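Garkar Tabletop Manipulation Kit

Item: GK-T
Price: $1,952 complete, $1,495 without the pegboard base
Ships from: Morska warehouse
Lead time: 10 working days

The Garkar kit is a ready-made work surface and object set for small robot arms. It is sold to labs, teaching departments and anyone who needs a tabletop task that can be set up the same way on different benches. The arm is not included. If you already own one with a gripper that can handle small plastic blocks, you can bolt it down and start.

We put the kit together after several customers bought our bases and then spent weeks looking for objects to go on them. Wooden toy blocks chip, and the paint comes off on the fingertips. Foam blocks are light enough to slide when the gripper brushes them. The Garkar blocks are plastic with a matte finish and come in plain solid colors that are easy to separate in software.

What is in the box

Pegboard base in blue, supplied as panels that join edge to edge
Wooden work board with a beveled front edge
Shape blocks in red, yellow, green and blue
2 clamps for the work board
Bag of pegs and bolts
Printed setup sheet
Storage tray with lid

The work board

The board sits on top of the pegboard and gives the arm a flat, continuous surface to work over. It is made of pale planks glued side by side, so expect grain and a visible joint line. Boards differ from one another in grain and tone. Customers training vision models have told us they prefer this to a flat white sheet, but if you need a plain background, turn the board over and cover the back with matte film. We sell the film cut to size.

Wipe the board with a slightly damp cloth. Do not soak it, and do not use solvent cleaner. A board that has been left leaning against a wall for a summer will bow, and we do not replace those under warranty.

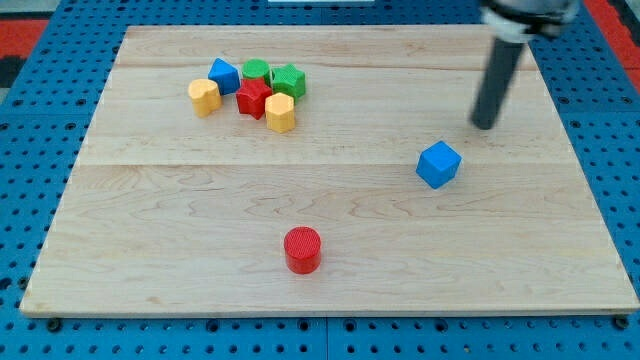
Photo: Zoia Tkachenko / Garkar

The blocks

Shapes include a heart, stars, a hexagon, cylinders and a cube. Some shapes come in more than one color, so a task can be written by shape, by color or by both. A red star and a green star next to each other make a fair test for a system that has only learned outlines.

Spacing matters more than people expect. A block standing by itself can be approached from any side. Blocks pushed together leave very little room for fingers, and most grippers will have to nudge one clear before picking it up. The setup sheet has layouts for both cases, along with mixed layouts where some blocks are grouped and others are set apart. Start with the open ones.

Colors are molded through, so scratches do not show as white marks. Replacement blocks are sold singly or as a full set.

The pegboard base

The holes are on a regular grid, and anything that takes a standard Garkar peg will fit. Use them to fix the work board in place, to mount a camera post, or to mark out a start position. The panels can be lined up on any flat table. Check the seams with a straightedge before tightening the bolts - a small step between panels will make the work board rock.

If you have a Kirum or Grube base already, order the kit without the pegboard. The work board clamps fit both. Older Kirum bases need the longer bolts, which we add to the order at no charge if you mention it at checkout.

Setup

One person can set the kit up in a morning, including time to level the base. Mount the arm first, then the pegboard, then the work board. Run the arm slowly through its full reach over the bare board before adding any blocks, and set the lower height limit in your controller. Most of the damaged boards we see come from a fingertip driven into the wood on the first day.

Warranty and returns

The base and clamps are covered for 2 years. Blocks and boards are treated as wear parts and are covered for faults on arrival only. Unused kits can be returned in the original tray, less shipping.

Orders placed in July ship in August, as the Morska warehouse closes for stocktaking.

Related items

Matte film for work board
Camera post, short and tall
Replacement block set
Long bolts for Kirum bases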